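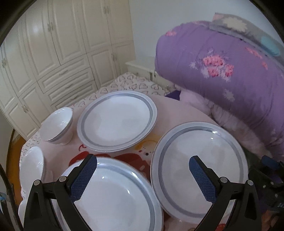 Three round white plates with a grey-blue band on the rim.

About us

Kiken is a small shop and workshop for model kits, figures and everything that belongs to building them. We are located in Hollenstein, in the lower part of a former textile shop, and we send parcels from there to customers in many countries. Pirmin Pichler opened the shop with 22 kits on one shelf. Most of them were robots and fantasy figures which he had imported for himself and had no time to build.

Today the shelves go up to the ceiling, and the team is Pirmin, two full-time colleagues in dispatch, one colleague for the workshop and two students who help in the months before Christmas. We answer e-mails in English, German and Italian. If our English sounds a little unusual in some places, please excuse us and ask again, we like to explain things twice.

How it began

Pirmin learned the trade of toolmaker and worked for 17 years in a company which made moulds for plastic parts. He looked at model kits with the eyes of this profession. He wanted to know where the gate marks sit, why one arm fits without glue and another arm needs sanding, and why the same knee joint becomes loose in one kit and stays firm in the next. He began to write his observations in a notebook, and later he put them on a simple website under the name Kiken. People wrote to him with questions, and after some time they also asked if they could buy the kits from him.

The first parcels were packed in the kitchen. The shop came later, when the hall of the flat was so full of boxes that the front door did not open completely any more.

What we sell

Our main range is articulated figure kits, which means kits that you cut from the frame and put together, and which can be posed afterwards. We keep snap-fit kits for beginners, larger kits with inner skeletons for people with more patience, and resin figures in small numbers. Beside this we have finished figures, display stands, spare hands and faces, water slide decals, paints, brushes, cutters, files and sanding sticks.

We also sell used kits. They come from collections which were given up or made smaller, and we check every bag before we offer the kit. When a part is missing, we write exactly which part on which frame. An opened box is called opened, and a box with a dent gets its own photograph in the shop.

What you will not find with us are copies. We have been offered them often, sometimes at very good prices, and we have sent the offers back. We buy only from distributors that we know, and therefore a new release can arrive with us a few weeks later than in bigger shops.

Our own products

Since some years we also make things ourselves. Everything is designed and packed in Hollenstein.

Trurnum is our series of display stands. The arm of the stand has three joints, and each joint can be tightened with a small key which is included in the box. We started this series after customers told us again and again about flying poses that sank slowly to the left during the night. The stand is available in clear, smoke grey and black. The base plates can be connected with each other, so that two figures in a fight scene do not drift apart when somebody dusts the shelf.

Itum is our line of conversion parts: hands, neck joints, shoulder pieces and small effect parts. At present there are 74 parts in the line. Every part has a number, and in the table on the product page you can see with which kits we tested it. Please take this table seriously. Parts from two kits of the same size may look the same and have a different ball joint, and half a millimetre is enough to break a peg.

We have stopped two products in the past, a glue-on base with printed grass and a carrying case. The grass lost its colour and the case was simply too heavy. We still have the spare foam for the case, so owners are welcome to write to us.

The workshop

At the back of the shop there is a room with 19 places, where we hold evening courses and an open building night. The building night begins at 18:30 and ends when the last coat of paint can be left alone. You may bring your own kit, also one that was bought somewhere else. Cutters and sanding sticks are there for everybody, and the spray booth can be used after a short introduction.

The beginner course runs over three evenings. On the first evening we cut and clean the parts, on the second we build, and on the third we draw the panel lines and put on the decals. The course for painting faces is the most popular one and it is usually full by April, although it only takes place in autumn. Children from the age of ten can take part in all courses except airbrush, and under twelve we ask that an adult stays in the room.

Repairs

A broken peg is not the end of a figure. We repair joints, replace broken pins with metal ones and look for spare parts in our stock of incomplete kits. Please send us two or three photographs before you send the figure. We will tell you the price, and also when the repair would be more expensive than a new kit. What we do not do is repaint finished collector figures, as the original paint has a value for the next owner.

Orders and packing

Orders which reach us before 11:00 on a working day are packed on the same day. We use strong cartons and paper filling – often cartons from our own deliveries, turned inside out. For collectors who care about the box there is the option "double carton" at checkout. It costs a little more and we recommend it for long distances.

Pre-orders are charged only when the goods are in our house. If a release is moved by the maker, we write to you, and you can cancel without giving a reason.

Visit us

The shop is open in the afternoon, and in the morning by appointment. There is parking in the yard, and the bus stops on the other side of the bridge. Dogs are welcome in the shop, but please not in the workshop room, where small parts fall on the floor every day.

For questions about an order, a course or a missing part, please use the contact form and write your order number if you have one. Pirmin still reads all messages about Trurnum and Itum himself, so an answer to these can take a day longer.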